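Laying the table

I have reached the age at which I own a tray on purpose. It came home with me on a Friday in March, when I had gone out for lightbulbs, and the lightbulbs are still at the shop.

My position on trays used to be that they were for hospitals and people with butlers. Struan Imrie, who has eaten at my place more often than I have eaten at his, put me right. His view is that any supper looks intended if there is a tray somewhere near it. He serves toast on one. I have had his toast and it did taste of effort.

So now I lay the table. Nothing grand. We never had a canteen of cutlery when I was growing up, just a drawer you put your hand into and hoped, and I still set out forks with the slightly guilty feeling of a man playing restaurants. I've gone over to the ones with fat coloured handles. My aunt would have called them picnic forks, and she'd have said it in the voice she kept for picnics.

Glasses are where I've let myself go. Plain ones show every smear, so I like a bit of pattern and a bit of colour, and blue makes tap water look as if it cost something.

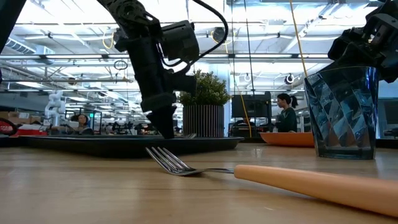 The plant is the part I argue about. Nadège Arnaud holds that anything leafy on a table where people are eating ends up in the food, and she has a story about a fern and a trifle that I've now heard 3 times. I say a plant fills the gap where a second dish would go if I could cook a second dish. A ribbed grey pot helps. It looks like something you'd find outside a bank.

What I haven't solved is where the fork goes. Left of the plate, yes, I've read the same books as you. But if supper is on the tray there's no plate, and if the fork goes on the tray it slides about on the way from the kitchen. Struan carries his in his top pocket.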